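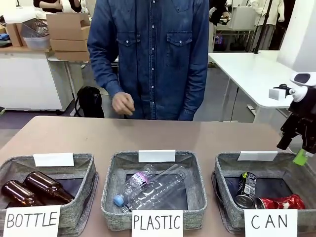
Kastis Tabletop Sorting Kit

Posted May 8, 2025 by Randi Lindholm
57 shares — 12 comments

We get a lot of letters that begin the same way: "We have an arm already, it mostly sits there, what can we do with it?" The Kastis kit is our answer to that letter, and after a long winter of fiddling with it we are very happy to have it on the shelf at last. It gives a small robot arm an honest little job, which is putting bottles and cans where they belong, and it gives the people around the table something they can understand from across the room without anybody having to explain a graph to them.

The idea is plain enough. You have a tabletop, you have woven fabric baskets along the front of it with a card on each one saying BOTTLE, PLASTIC or CAN, and you have an arm with a gripper that comes down from above. Glass goes in the first, plastic in the second, and drink cans in the third. Somebody stands on the other side and gives the arm things to deal with (and yes, people will start saving their own lunch bottles for it, you may as well put a box out).

What you get

The kit comes with the baskets, a pack of blank cards with clips, fingertips for the gripper, a mounting plate for a sensor, and the Kastis software on a memory stick, along with a printed guide of 12 pages that Gøran Wallin wrote and that I have read more times than I care to admit. The arm itself is not included. We fit the kit to whatever arm you have, so long as it can reach across a normal work table and lift a full soda can, and if you are not sure about yours, please write to us before ordering. We would much rather answer a question than pay for a return!

About the baskets

I want to say a word for the baskets, which people tend to pass over. Our first sets were hard plastic tubs, and every glass bottle that went into one made a noise like a dropped tray. Frøydis Midtbø, who had the desk nearest the test table that April, brought in fabric ones from home and that was the end of the tubs. The soft sides give a little when the gripper comes in low, and they fold flat when you need the table back. They do slide, though. If your tabletop is very smooth, put a strip of shelf liner under each one or you will be straightening them all afternoon.

The cards are blank on purpose. Write on them with a thick black marker, in whatever language your visitors read, and prop them against the front of the baskets. The software does not read the cards, so you can swap the words as you like, but remember to change the basket order in the settings too. We have all forgotten that step at least once, and then you have an arm placing cans very carefully among the glass.

How it does with real trash

Pretty well, and better than last year. Whole cans are the easiest, and glass is fine as long as the bottle is lying down. Crushed cans used to give us fits, but the new fingertips have a softer face and a narrower end and they get under a bent edge nicely. Clear plastic is still the hard one. A big crinkled bottle with no label catches the light every which way, and the arm will sometimes hover over it for a good while before making up its mind. Gunnel Nyberg found that a plain, dull tabletop helps more than any setting does, and she also suggests keeping direct sun off the table. Leaving the caps on is a good habit as well — a bottle with some air shut inside keeps its shape between the fingers.

We don't promise a speed. Martti Sjöberg likes to run it fast and I like to run it slow, and visitors seem to enjoy slow more, as they have time to guess which basket is coming.

Setting up

Allow an afternoon the first time. There are 7 steps in the guide and most of them are short, but the one where you teach the arm the height of the basket rims should not be hurried. Do it with the baskets in their final places and with something in each of them. Keep hands back from the baskets whenever the arm is moving, and have the stop button where the person at the table can reach it without leaning.

Ordering and help

Kastis is made and packed by Beria, and orders ship within 12 working days. Spare fingertips and extra baskets can be bought on their own. If you own the older Berkance set, your mounting plate will fit and you only need the fingertips and the new software, so please don't buy the whole thing twice. Questions about arms and fit go to Gøran, and questions about everything else come to me.

12 comments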